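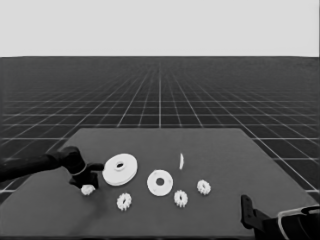 The practice table in our simulator, with the gear parts laid out and the left arm reaching in.

About us

4 minute read

Hello! I'm Shirley Kershaw, and I run Hirlow with Neusa Bastos from two upstairs rooms in Erncombe. We teach robot arms to put things together, mostly small things and mostly in pairs of arms, and a lot of that happens on a computer long before any metal moves. I used to repair knitting machines, Neusa wrote software for lifts, and we met at an evening class where we were both hopeless at Italian.

When we started we had one desk and a kettle. Now we have a proper workshop with 700 square feet of floor (I measured it twice, because the landlord's figure was different) and a second room where the computers live. It gets very warm in there, so if you visit in summer, bring a drink.

What we do all day

Most people who ring us have a fiddly job that somebody is still doing by hand. Picking up a gear, turning it the right way, dropping it onto a peg without jamming the teeth. We build the job in simulation first, on a plain table with a gridded floor, and scatter the parts about the way they'd turn up in real life. White plastic gears are our favourite thing to practise with. The small ones have teeth you can see clearly against the grey, and the big disc gives the grippers something quite different to think about!

Once an arm can manage it on screen, we move over to the bench and start again with all the annoying bits the computer left out, like dust, and cables, and me leaning on the table. Neusa has a notebook of these. She's very strict about it and I'm not allowed to write in it since the biro incident.

Our open day

We held our first open day last September and I was sick with nerves. We'd put out chairs for a dozen people and then had to borrow benches from the chapel next door. The group from Saltia came in a minibus, two classes walked over from Mackay School, and a retired toolmaker stayed from ten in the morning until we were sweeping up round him. He had opinions on our pegs. He was right about the pegs, and we've changed them.

The simulator was the part I'd expected people to walk past, and they queued for it. We put it up on the big screen and let visitors move the parts before each run – further apart, closer together, right up by a gripper to be mean. One girl of nine spent a good while setting up the most awkward layout she could think of and then stood there with her arms folded, waiting. I've offered her a job when she's older.

We took £600 in the cake tin, all of which went to the Erncombe library roof, and Neusa's lemon drizzle was gone before lunch.

Coming to see us

We'd love to have you. School groups are free, and firms can book a morning with both of us and bring their own parts along in a box (please label the box). There are stairs and no lift, which Neusa finds embarrassing given her old job, so tell us beforehand if that's a problem and we'll bring a demonstration to you instead.

There'll be another open day this September. Ring the bell marked Hirlow and give the door a good shove.

Last updated: 14 April 2025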